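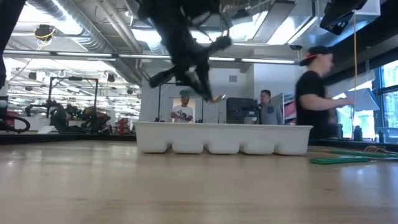 Workshop tables: a few changes for the new year

The long tables are back in use from this week. Please leave the white plastic trays on the tabletop when you finish and don't stack them on the floor. Shufen Yao has ordered more of the same kind from Plumen, and they should arrive before the end of the month.

Small parts go back in the trays by size. Anything you can't place goes to Guilan Xia, who is redoing the parts list she started in November. The list now runs to 2471 entries, and she would like old order numbers crossed out, not erased.

Large sheets and panels are still a problem in the walkway. Carry them with a second person if you can, and store them upright against the back wall.

The wood tops mark easily. Use a mat under anything with a metal base. Pranab Herath has mats in two sizes and will cut others if you give him the measurements by Thursday.

Questions about table bookings go to Baoshan Xiao.

Shares 14
Comments 3

Recent items
New hours for the Simer store room
Nuvden order forms: what changed
Lost and found, November
Parking at the Hou building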